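3.2 旧办公主机的再利用与社区借阅

本研究最令人振奋的发现来自旧主机的“第二次上岗”。Zuvilance社区图书室自2月起接收单位淘汰的台式机，整备后借给居民，借期13周，可续借一次。首轮登记的600户家庭中，不少人过去只用手机上网，拿到带键盘的机器后，孩子写作业、老人整理照片、父母学做表格，用途之丰富远远超出我们的预想！

访谈由Rosalía Garrido主持，共20场，每场在受访者家中进行。多位受访者提到，借来的机器“坏了也敢拆”，这种心态在新机用户中很少见。我们认为，可拆卸、可更换的结构本身就具有教育意义：插槽、散热片、电源各在其位，初学者打开侧板便能对照手册辨认（图2）。与Semple街区的对照组相比，借阅组居民更愿意自己动手更换零件，也更常向邻居请教，由此形成的互助关系十分活跃，值得另文专门讨论。

续借率同样让人惊喜，尤其是在有学龄儿童的家庭。至于机型差异对续借意愿的影响，我们将在3.3节结合Castar问卷的开放题作答进一步分析。

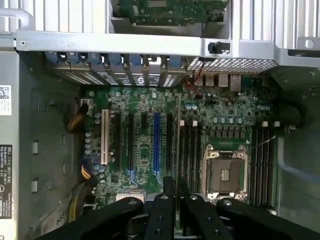
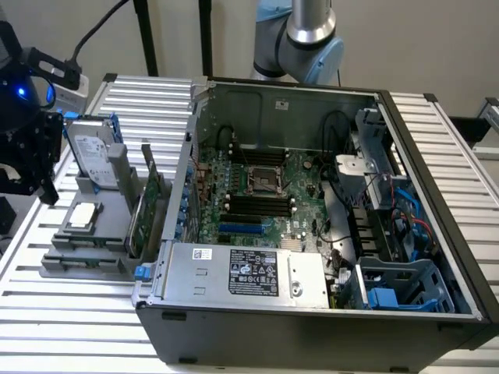

图2 打开机箱后的台式主机内部：（上）主板扩展插槽；（下）侧放的机箱，可见主板与电源。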